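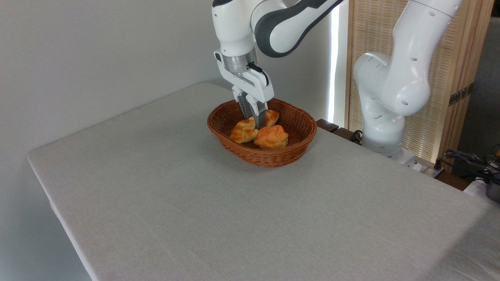

Section 3: Setting up your Jomside proving cabinet

Print this page | E-mail this page

I've put together three of these now, one for me, one for Neema Shirima and one for the village hall kitchen, and the booklet in the box is no help at all past page two. So this is how I do it. Section 2 covers unpacking, and I'm assuming you've got all the shelves out and found the little bag of feet (it's taped inside the door, easy to miss!).

1. Screw the four feet in by hand until they stop, then back each one off half a turn so you've got some play for levelling.

2. Stand the cabinet where it's going to live, with 50 mm clear behind it. Mine is next to the fridge and perfectly happy there.

3. Level it. Put a spirit level on the middle shelf, not the roof, as the roof has a slight bow in it.

4. Slide the water tray in under the bottom shelf with the lip facing you. It will go in the other way round, but then you can't get it out without slopping water over the heater cover.

CAUTION: Don't fill the tray until it's in place, and don't plug anything in yet.

5. Fill the tray to the line using a jug. Tap water is fine. If yours is hard, wipe the tray out with a drop of vinegar now and again.

6. Plug in, switch on and turn the dial to 2. The amber light comes on and you'll hear a click.

7. Leave it empty with the door shut for 90 minutes. It smells a bit like a new raincoat the first time – open a window and put up with it.

8. Check the temperature with your own thermometer. Gitau Kashindye tried his with the Herrero probe and mine's a cheap Sekley one, and they agreed well enough.

NOTE: If the dial reads high or low, there's a small screw behind the knob. Turn it a tiny bit, wait 20 minutes, look again. I was far too impatient with my first cabinet and spent an entire evening chasing it up and down.

CAUTION: Never drape a tea towel over the vents at the back. I know it looks like a handy place to dry one.

For a first batch I'd do plain white rolls. You'll know soon enough if one side of the cabinet is warmer, and if it is, swap the trays over halfway through. In January I start with slightly warmer water in the dough too, because my kitchen is freezing.

Related pages
Section 2: Unpacking and checking the parts
Section 4: Cleaning the tray and door seal
Fitting the Orermont shelf kit
Soft white rolls, overnight method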